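From: Iwona Domański
To: wudgate-holders
Subject: Re: [wudgate-holders] Moving off the old Hasine wallet, anyone done it yet?

Hi Xiaoyan, hi all,

On a morning in June, Xiaoyan Wan wrote:

> Has anybody on the list moved their tokens from the old Hasine wallet
> to the new one? I have most of mine staked with Luo and the app tells me
> I have to unstake first, but then it shows a waiting period and I can't
> work out if I lose the rewards for those days. Also the fee quote looks
> different every time I open it. I don't want to press the button until
> somebody tells me what happened to theirs. Is Usico still taking the
> old tokens, or did they stop?
>
> Xiaoyan

I did mine last week, so let me tell you how it went while I still remember the order of things! I had 1000 of the old tokens, all staked with Luo same as you, and I'd been putting it off since the announcement.

The waiting period is 7 days from when you hit unstake. You don't earn anything during it, so yes, you lose that week, but whatever you had piled up before stays yours. Claim it first, though. I didn't, and it got paid out by itself at the end, but Zeyu Jiang told me his just sat there until he went back in and claimed by hand (he had the older version of the app, so maybe that's the difference). Claiming first costs you one extra small fee and saves the worrying.

About the fee quote jumping around: it does that for me too. It's worse in the evening. I opened it at 6 a.m. with my coffee and it was the lowest I'd seen all week, so I went for it. Please don't take that as science.

When the tokens came loose I sent 20 of them across as a test before anything else. It took long enough that I got nervous and wrote to Shuk-fan Shih, who told me very kindly to leave it alone and go do something else. They were there when I looked again after lunch. Then I sent the rest in one go and that was fine. 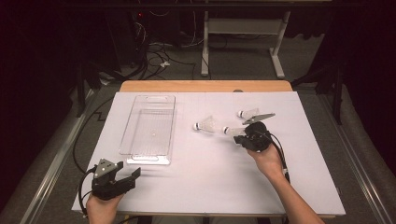
Shuttlecocks and the clear tray on the white tabletop

Two things tripped me up. The new wallet makes its own recovery phrase, and the old one will NOT open it. I know the announcement says so, but it says so in the second-to-last paragraph and I'd stopped reading by then. Write the new one down on paper before you move anything, and keep the old one too until the old wallet is completely empty. The other thing is the address. The new addresses look a lot like the old ones at the start, so check the end as well as the beginning when you paste.

As for Usico, they were still taking the old tokens when I looked, but only deposits, and you can't trade them there anymore until they've been swapped over. Yaqin Yin asked their support how long the swap takes and got back one of those answers that could mean anything. I'd go straight from wallet to wallet if I were you and leave the exchange out of it. If yours are sitting at Usico already then I have no idea, sorry, somebody else will have to chime in.

I haven't staked again yet. Luo is offering 2 different lock periods in the new app and I can't make up my mind, and I'd like to see whether the longer one lets you out early before I tie everything up again. Has anyone read the small print on that? Shuk-fan, I thought you had?

And Xiaoyan, if somebody messages you privately offering to "help with the migration," don't answer, please. I got one the same day I posted my first question here, very polite, wanted my phrase to "sync the wallet." Straight in the trash.

Write back if you get stuck on a screen and tell me what it says on it, I'm around most evenings.

Iwona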